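Home Shop Training Kit Club Orders Contact

Baseball & Softball / Dugout & Pitcher Care

4 min read

Pevano Cold Sleeve, shoulder and elbow

Back in stock in all sizes. Last lot went quicker than we planned for, sorry to the clubs who had to wait. New strap on this one, see further down.

What it is: a one-piece sleeve that holds two gel packs, one over the shoulder cap, one on the inside of the elbow. For pitchers mostly. Catchers buy it as well, and we've had a few orders from javelin people. Goes on over a T-shirt, done up one-handed, so you don't need a teammate to wrap you in cling film at the end of the dugout.

Gel packs come out for freezing. Don't freeze the whole sleeve, the neoprene goes stiff and the stitching suffers. Keep a thin layer between pack and skin, always. If your physio or doctor has given you a time limit then use theirs, not ours.

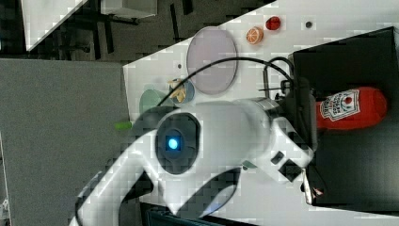
Red sauce bottle on its side, arm alongside.

Sizing. Measure round the upper arm at the thickest bit, relaxed, and then look at the chart in the box or ask us for the PDF. Between sizes go up. The sleeve wants to be snug but you should still be able to get a finger under the edge. Juniors: there is a youth size now, and it's a proper youth pattern with a shorter forearm, the old one was just the small with a bit chopped off and it showed.

Left and right are different. Please check before you order!! Most returns we get are lefties who clicked the wrong box. Look for the L or R on the inside of the collar.

What's changed since the June lot:

Chest strap is wider and has moved down a touch, so it no longer rubs at the neck. Buckle is now the Mokero side-release, same one as on the kit bags. Packs have a welded edge in place of the glued one. Elbow pocket opens from the top, so the pack can't slide out when you straighten your arm. Colour is navy only for now, the grey will be back but we haven't got a date for it.

In the box: sleeve, 2 shoulder packs, 2 elbow packs, mesh wash bag, size chart. Spare packs sold separately, they're the same as the ones in the Joubert knee wrap so if you've already got that you can swap between them (elbow size only, the shoulder one is too big for the knee pocket).
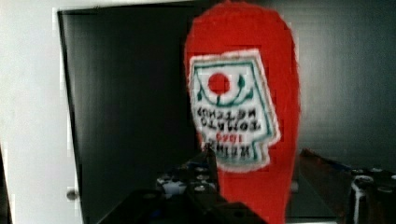
And the spares are worth having if you've more than one pitcher on the go. A pack that's just come off an arm won't be ready again for the next game of a doubleheader, not out of a cool box anyway. Rotate them. Clubs on the Deseo team plan get spares at the club price, put your code in at the basket, not at the payment page or it won't take.

Washing. Packs out. Hand wash the sleeve in cool water, mild soap, rinse well, hang up. Not on a radiator. No tumble dryer, no softener. Wipe the packs with a damp cloth and store them flat in the freezer, away from anything with corners. A punctured pack goes in the bin, don't tape it up and carry on.

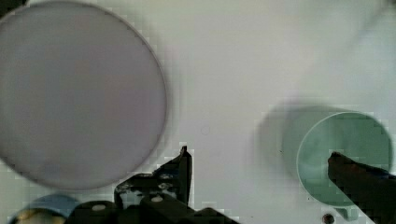

Club packs come as 6 or 17 sleeves, mixed sizes and mixed hands, tell us the split in the order notes. The bigger one ships in two cartons and they don't always turn up together, so give it a day before you ring us. Mark the sleeves up before they go out to the squad. A big plain round and a smaller green one, like the two discs on the white surface, make a decent tag pair, plain for starters and green for bullpen, and it saves the arguing. Any stick-on fabric label will do so long as it goes on the strap and not over the gel pocket.

Delivery 8 working days on club packs, quicker on singles. Returns fine if it's unused and the packs haven't been frozen. Faulty welds we replace, just send a photo and the batch code off the label.

Page updated November 5, 2019

Shoulder Elbow Knee Spare packs Size help Back to top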